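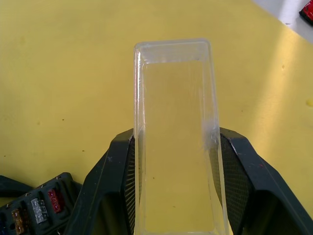
Flurkura Trays: notes on the container set

Flurkura covers the clear plastic containers used in the Ruppert packing exercises. The type documented here is a long, narrow, open-topped tray with a thin raised rim and sloped sides that taper in to a flat floor.

Contents

302 still pictures
673 short text notes, one or more per picture
2 index files (trays.csv, notes.csv)

Surface and background

The tabletop is yellow. Clear plastic takes on its color, so expect to find the tray by its rim and wall outlines — fill color is no help. Scuffs and cloudy patches on the walls are labeled "wear" in notes.csv. Reflections are labeled "glare". Where the two could not be told apart, the label is "haze".

Known problems

Trays that run past the picture border have no length value.
The first 200 notes use "lip" for the rim. Later notes use "rim".
Lids are listed under Drornow and are not part of this set.

Maintenance

Last revised 2018-08-08 by Arsen Ostapchuk. Send corrections with the row number from trays.csv. The next revision is planned for November.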